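Saturday, bench 3, Pultano rig

Good day on the tidying task, and I want to get it down before I forget which settings we ended on.

The question is still the one from the start of the Hiratholm work: can two arms clear up a kitchen worktop the way a person does, without thinking much about it? We aren't there. But the gap is getting smaller, and some of this morning was a real pleasure to watch!

Ran 20 attempts on the new policy, all with the back-row layout. 13 finished cleanly, two stalled with both arms waiting for each other, the rest were bad grasps. Last week's policy couldn't get past the box at all, so I'm very happy with that. Training set now stands at 2798 episodes, including the ones from the Nudska bench.

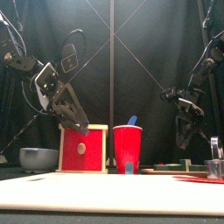 Back-row layout. Left gripper just over the corner of the red box, right one open above the green blocks.

Knob on the box front: left arm finds it nicely now if it comes in low. From a steep angle it still goes for the wooden edge and slides off. Try adding more steep starts.

Blocks: the T-shaped one is the easy one (plenty to hold). The low ones either side are harder, the fingers want to close on the board as well. Lifting the grasp height by 3 mm fixed most of it. Should have tried that a month ago.

Cup: left alone today. Whatever we do with it, we need to be gentle, the gripper force is still set for blocks and it'll crush thin plastic. Metal container also left alone, the reflections upset the depth estimate and I'd like to sort that separately.

Speed is the sore point. I cleared the same layout by hand in a few seconds while the arms were still on their first block. Arabzadeh planner should help with the waiting, it lets one arm carry on while the other is busy.

To do:
- steep starts for the left arm, knob only
- lower force setting, then cup
- recheck wrist camera calibration, right side
- same 20 starts again with the new planner, lights unchanged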